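Home Networking and Room Setup
Unit 4 handout: Cables on and around a desk
Instructor: Iolanda Falcão

Read this before Tuesday. Bring one cable from home that you can't name.

Most desk clutter is cable. The usual mix is power leads, USB leads and network leads, and many of them are black, so go by the ends.

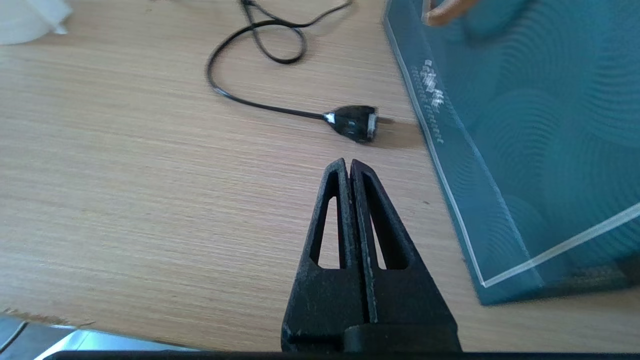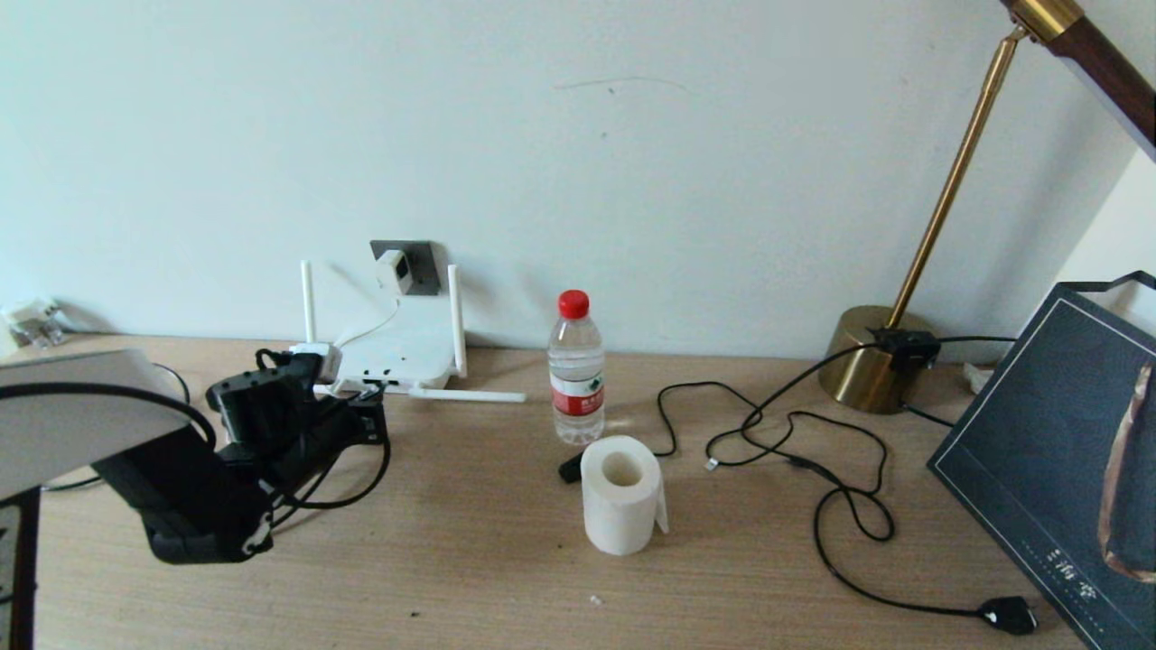
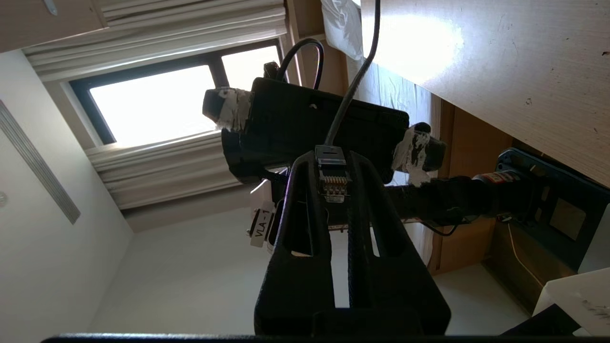

Fig. 4.1–4.3. Black cables and their ends. The router is in 4.2, the RJ45-style connector in 4.3.

Terms
Plug – the end that goes into an outlet or a device.
RJ45 – the clear network connector with a row of gold contacts. It has a small latch. Press the latch before pulling.
Slack – the length left over once both ends are connected.

Sorting a desk
Unplug at the outlet first. Lay each cable out flat and follow it from one end to the other. Don't pull on a loop, it tightens the knot. Move drinks off the desk while you work, closed or not.
A router can stay against the wall, near its outlet. Keep its antennas clear of other things.
Coil the slack loosely and tie it with a strip of cloth or paper tape. Label both ends – same word on each.

Lab: 14 cables per bench, work in pairs. Write down the type and both ends. Sheets go to Vicente Ocampo.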